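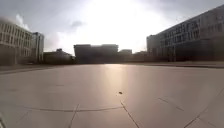 Stuvura广场，大块铺面上的板缝与迎面的反光。

Dace Eglītis的工具包里有两把扭力扳手、一卷无纺布、一瓶异丙醇和一本横格本。横格本记的是Verko的保养情况，从二月机器运到Stuvura那天写起，现在快写满了。Verko是Driltside公司做的一台四轮户外巡行机器人，靠前向相机、激光雷达和轮速计定位，在广场上按固定路线走。她负责它的安装、调试和日常维护。

采访在广场边上的工具间里进行。Eglītis一边说话，一边给驱动轮的轮毂盖上螺丝。

“大家先问的都是软件，”她说，“我花时间最多的是轮子。”

广场的铺面是大块的板，看着很平，缝却多，有横的，也有斜的。轮子横着过缝，两侧同时颠一下，机器问题不大。斜着过缝时，四个轮子先后压上去，车身会轻微扭一下，惯性测量单元把它记成一次转向。单独一次很小，走完一圈积起来，定位就偏了。

“刚装好的那几周，它每天下午回到充电位都会偏，总是往右。我以为是左右轮的胎压不一样，量了，一样。后来把日志里偏的时间点标到地图上，全在斜缝附近。”

她的处理分两步。一步是改路线，让机器尽量正着过缝，躲不开的斜缝就降速。另一步是重新固定惯性测量单元的底座。原来的底座用四颗小螺丝直接锁在铝板上，她换成了带橡胶垫的安装座，螺丝涂中等强度的螺纹胶，按对角顺序分两遍拧紧。

“胶垫不能太软。我第一次选的那种太软，颠是不颠了，可它自己晃，读数更难看。第二次换硬一档的，就用到现在。”

机器的工时表走到1267小时，里程是569公里。Driltside的手册要求每50小时检查一次轮毂螺丝和联轴器，她照做，另外加了一项：把每个轮子架空，用手转一圈，听轴承的声音。右后轮的轴承就是这么换下来的。当时系统里没有报警，电流也正常，她觉得声音发涩，拆开以后看到密封圈翻了边，里面进了细灰。

“灰是这里的老问题。板子上有一层很细的灰，下过雨会变成浆，干了又成灰。密封圈唇口那里要擦干净再抹脂，脂抹多了更粘灰。抹一层，能看见光就够了。”

说到光，她把扳手放下，翻到横格本中间的一页。上面画了几条线，标着时刻和方向。太阳低的时候，铺面的反光会从远处一直拉到机器跟前，成一长条。相机的自动曝光会照着这一条去压，两边的楼和路沿就都暗下去，靠楼体轮廓做的视觉匹配经常丢点。

“云厚的天也一样，”Eglītis说，“云后面亮一大块，楼全是黑的。我原来以为阴天会好一些。”

她试过加偏振片。反光弱了，可机器一转弯，偏振角度跟着变，画面忽明忽暗，匹配反而更不稳定，两天后她就拆掉了。现在的办法是把测光区域从全画面改成中间偏上的一条横带，避开脚下的铺面，也避开最亮的天空，再给曝光时间设一个上限。迎光的路段，系统降低视觉匹配的权重，多信激光雷达和轮速计；转过弯背光了，再调回来。

权重怎么切换，她改过很多版。最早按时刻切，写死在配置里，天气一变就不准。后来按画面的直方图来切，亮部占比超过阈值并保持几秒才切，回切的阈值定得低一些，免得来回跳。

广场朝草地和树林的那一面，情况又不一样。树的边缘参差不齐，有风的时候每一帧都在动，能拿来定位的是树后面那栋弧形的玻璃大楼。问题在于玻璃会反光，反的还是天。特征点提取程序喜欢抓那些亮点，亮点却随着机器的位置移动，算出来的距离就是错的。
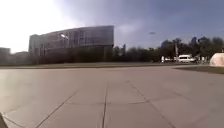
也有人不同意她在这一面的做法，认为既然玻璃不可靠，就应该把整栋楼从匹配里去掉，只留激光雷达，参数少了，以后换人维护也省事。

Eglītis说这个意见她考虑过，也照着试了一个星期。激光雷达朝那个方向能打到的近处东西很少，大片是空的铺面，回波稀，机器沿着纵向容易漂。她最后折中：楼的屋顶线留着，玻璃面用遮罩盖掉。屋顶线是一条长弧，稳定，颜色和天空有差别，大部分时候提得出来。

“遮罩是手画的，画了一个下午。相机一动就得重画，所以相机支架我拧得特别死，还在螺丝头和支架上用漆笔划了线。每天出车前看一眼线对不对得上，对不上就别出车，先标定。”

标定板放在工具间靠墙的位置，用的是铝基板。以前那块是纸裱在泡沫板上的，受潮以后翘了一个角，她拿它标了一次，重投影误差大得离谱，查了半天镜头。标定时机器停在地上画好的框里，轮子用楔块顶住，先让相机通电十五分钟再采图。她说冷机采的和热机采的参数有差别，差得不多，在远处就能看出来。

镜头每天擦，顺序是先吹后擦。无纺布只用一面，用完就扔。前盖玻璃有一道细划痕，是她自己擦出来的，那天忘了先吹。新盖板已经订了，还没到。

日志的事她讲得比较细。2018年8月1日导出的故障日志有3522条，她一条一条分了类。数量最多的是通信超时，绝大多数在一秒之内自己恢复，对行驶没有影响，但是把真正要看的东西埋在了里面。她请Driltside把这一类降级，对方在下一版固件里改了。剩下的主要有急停触发、定位置信度过低和电池单体压差报警。

急停触发里有相当一部分是前保险杠的触边开关误报。开关里的弹片长期受颠，间隙变小，过缝重一点就会合上。Eglītis的做法是每次保养时用塞尺量间隙，小于手册下限就换，不去掰弹片。

“掰过的弹片我不敢用。掰完量着是对的，过几天又变了，而且你不知道它会往哪边变。误报还好，该停的时候不停就麻烦了。换完以后我会用泡沫块从左、中、右各推一次，三个位置都要停，停了再手动复位，不让它自己恢复。”

电池方面，她要求不要充满了长期放着。机器周末不出车，就停在六成左右。压差报警出现过一回，查下来是采样线的端子松了，重新压接以后压差正常。从那以后她在保养表里加了端子拉力一项，用手轻拉，不用工具。

保养表现在贴在工具间的门背后，一张A4纸，手写的，改过的地方用另一种颜色的笔。记者问能不能换成电子的，她说Driltside有一套现成的系统，可以在平板上打勾，她两边都填。

“平板上只有勾和叉。我想写‘右后轮声音比上周闷一点’，没地方写。”

下一步她准备动的是悬挂。现在前轮的减震弹簧偏硬，空载时过缝弹得厉害，加上配重以后好一些，续航却短了。她订了两种软一点的弹簧，打算前后分别试，每种跑满一个保养周期再看轮速和姿态的数据。弹簧装上以后相机的俯仰角会跟着变，也就是说，标定和那张手画的遮罩都得重来。

轮毂盖装好了，她在螺丝头上补了漆线，在横格本上写下扭矩和工时，然后去拔充电插头。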